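Light Levels Belong on the Work Surface

Residential lighting in Nallgate is specified by the room. The drawing shows a fixture in the middle of the ceiling, the schedule gives its output, and the plan reviewer divides one number by another and signs. The average across the floor comes out at 210 lux, the local guideline asks for 200, and the kitchen passes. I have read a great many of these schedules and I think the method should be dropped for kitchens.

An average over a floor describes light arriving on an empty horizontal plane. It is a reasonable tool for a corridor. In a kitchen, the tasks happen against the walls, under cabinets, inside boxes and down in recesses. A person standing at the counter has the ceiling fixture behind them, so the first thing it lights is their back, and the first thing their body does is throw a shadow onto the cutting board. The calculation contains neither the person nor the cabinets.

The sink is a good place to start. It is a pit with vertical sides, often set close to the wall, and it is where people handle knives and broken glass. The finish matters a great deal. A pale basin returns much of the light that enters it and a black one returns very little, yet both are entered in the schedule as "sink," with no reflectance value.
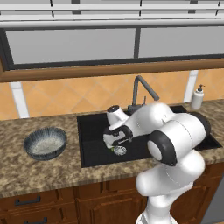
What the Fluvness survey measured

The Fluvness housing office collected readings from 3,204 occupied kitchens last August. It is the only large set I know of that was taken at the work surface with an adult standing in the working position. The readings were entered in Cultent, which the office already used for boiler inspections, so the form had fields for room, appliance and fault and nothing for height above the floor. Height ended up in the comments box, spelled several different ways. Cleaning that column took longer than the fieldwork.

The office published medians only, and I would have preferred the full distribution. Even so, the direction is plain. Kitchens that passed on paper failed at the counter. Kitchens with a strip light under the wall cabinets did well at the counter regardless of what was on the ceiling. Repainting the ceiling white, the usual advice in the tenant handbook, made too little difference to separate from meter error.

Sönmez, the consultancy that writes the lighting annex for the Nallgate code, objected that body position cannot be standardized. I do not find this convincing. Acoustic tests have used dummy heads for decades. A flat gray board on a stand, set a fixed distance from the counter edge, would be crude and repeatable, and repeatable is enough for a pass or fail test.

The annex also leaves out enclosed volumes, meaning ovens, base cabinets, corner units and the space under the sink. The reason given is that they are opened for short periods.
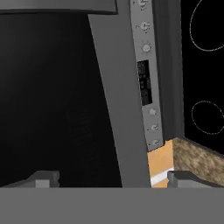

Short periods are when people reach in without looking properly. An enclosed volume receives light through one face only, and the angle of the source decides how far in it gets. A ceiling fixture lights the front edge of a base cabinet floor and stops there, with the countertop acting as a visor. Dark interiors make the matter worse: the opening shown here is nearly black under its overhanging panel, with a little light on the inside surface near the upper left and almost no detail anywhere else. Someone looking for a dropped lid in a space lit like that is working by touch. A reading taken on the floor of the room would say nothing about it. My proposal is one reading at half depth, with the door open and the standing board in place. It adds a minute to an inspection.

The cost objection

The usual reply is that task lighting is expensive to retrofit. In some buildings it is. Older blocks have a single lighting circuit and no spare outlet above the counter, and chasing a cable into a tiled wall means replacing tile that is no longer made. I accept that existing homes need a long transition, or a lower target.

New construction is different. The wiring is open, the electrician is already in the room, and the fixture is among the cheapest items in the kitchen. The expense that developers point to is mostly a late change order, and a late change order is the result of a code that did not ask for the light in the first place.
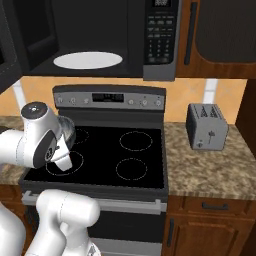 There is also the argument that appliances already carry their own lamps. They do, and the annex should not count them. An appliance lamp goes away with the appliance. It has its own switch, it is often left off, and its output is rarely stated in a form that can go into a calculation. When it fails, the replacement may be an unusual base that has to be ordered. Fixed lighting should meet the target alone, with anything else treated as a bonus.

I would write the revised clause with 3 readings: at the counter, at the bottom of the sink basin, and at half depth in the deepest base cabinet. Each is taken with the board standing in for the cook. Each has its own minimum, and none may be averaged with another. The floor figure can stay in the schedule for information.

Comments on the draft annex close on 24th November. The form asks respondents to give room averages. I left those fields blank and attached a separate sheet.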